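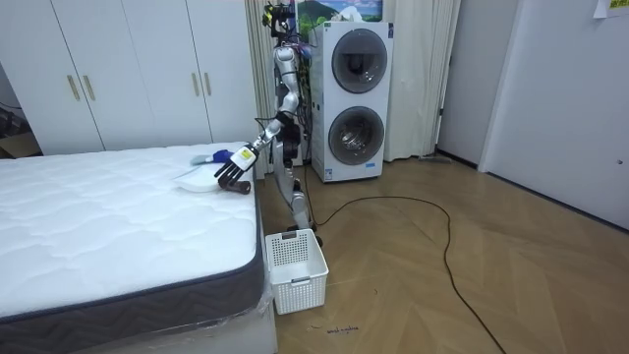
Rornden Cable Club – Visits

On Saturday we visited the Letstead headend of Grisico, which brings television and Internet to 3000 homes. Hedvig Berge met us at the gate and showed us the dish yard first. One dish is still used for the foreign channels, the others only wait for scrap.
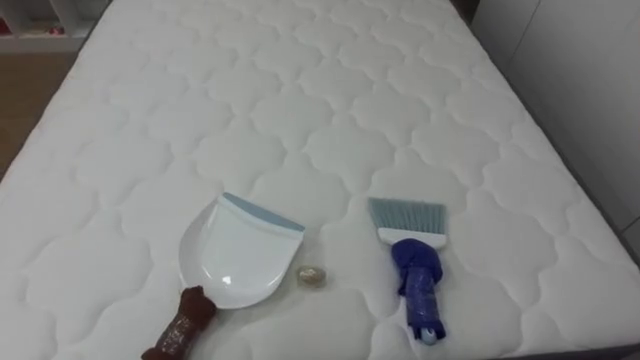
Mattress with dustpan and hand brush

Inside, the racks are half empty now. The old analog modulators filled 19 of them, and today the same channels come out of one cabinet. The fiber to Mersha leaves through the floor – 70 nodes hang on it, and each has its own battery.

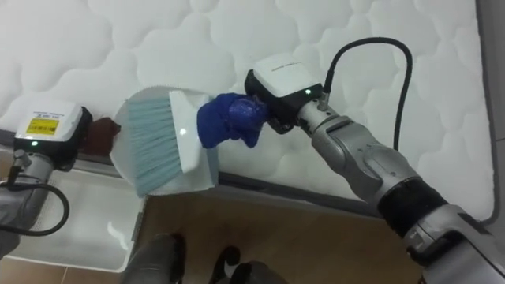

We also asked about noise on the return path. Most of it comes from bad connectors in the homes, and finding one can take a whole evening. I did not know that they still walk the street with a meter.

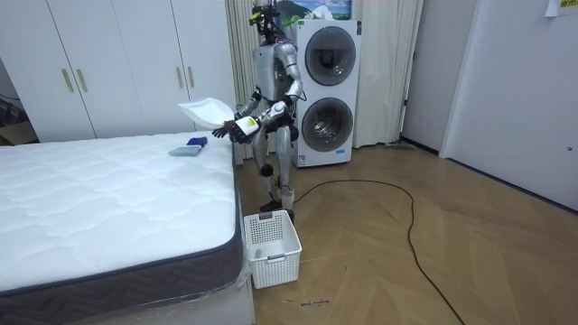
Ottar Nordin: In Mersha we had the same trouble until the old splitters were changed. Did they tell you when the last coax part will be closed? We got a letter in October, but it had no date.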